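Hi Houda,

I promised you a progress report on the member communications grant before the end of the month, and it's 2018-04-29, so I'm squeaking in! I'll go through things in the order they happened, more or less, and the money is near the bottom.

**The directory**

This ate most of the winter. When we started, the membership list lived in two spreadsheets and a recipe box (a real one, with index cards), and the three didn't agree on much. We now have a single list of 387 households across all 4 chapters, with a mailing address for every one of them and a working email for most. Griltier was the slowest chapter to come in, mostly on account of their secretary moving house in the middle of it, but once her boxes were unpacked she sent me everything in one evening. Bless her.

Printed copies went out with the spring dues notices. I've already heard about two misspelled last names and one couple listed at the address they sold years ago. Corrections will go on a slip in the next newsletter, and I'm keeping a running file so the next printing starts out cleaner.

**The newsletter**

We've put out three issues on the new schedule. The old one came out whenever somebody had time, and I'm guilty there too. Gruvo Printing gave us a decent rate for folding and labeling, and I will never again spend a Saturday-sized chunk of my life with a glue stick. The recipe swap is by far the most popular page, and the minutes are the least, so I've shortened the minutes to half a column and let people ask for the full set if they want it. So far I've had one request.

The email edition goes out the same week as the paper one. I asked members to tell us if they'd be happy with email only, and 110 households said yes, which was a lot more than I'd guessed. That cuts our postage quite a bit and I'd like to talk with you about where the savings could go.

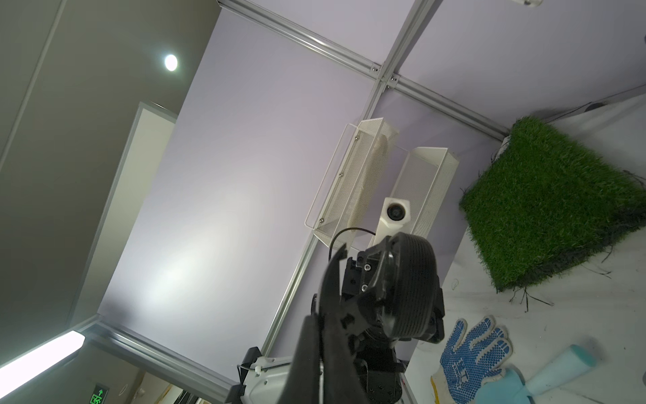
*Gripper and arm, with the white camera mount behind.*

**The phone tree**

Not as rosy. The Fawzy chapter has theirs running well and used it twice when the hall was closed for ice. Dresterent has a tree on paper, but when we did a practice round the message stopped at the third caller and never got any further. We tried again with a different starting point and did better, though the potluck time changed by an hour somewhere along the way. I'd like to pair up callers so that each branch has a backup. The other two chapters are waiting to see how that goes before they commit, and I can't blame them.

**Email help evenings**

We've held these at the Griltier hall, with coffee and whatever got baked that day. Turnout has been small but faithful. Most questions are about passwords and attachments, and I've written up a one-page sheet in large type that people can tape up next to the computer. Happy to send you a copy!

**Money**

We've spent $2,540 so far, nearly all of it on printing and postage, plus a new toner cartridge and the paper for the help sheets. I still owe you the receipt for the last batch of stamps. It's in my car, I'm fairly sure. The rest of the receipts are in the envelope I mailed with the signed form.

**What's next**

The next newsletter is due in June, with the correction slip and the officer contact page. I also want to run another phone tree practice at Dresterent before the summer picnic, and get the missing email addresses filled in by asking folks at the sign-in table. If you have any trouble with the layout of this report, or you need the spending broken out by chapter, give me a call. Evenings are best.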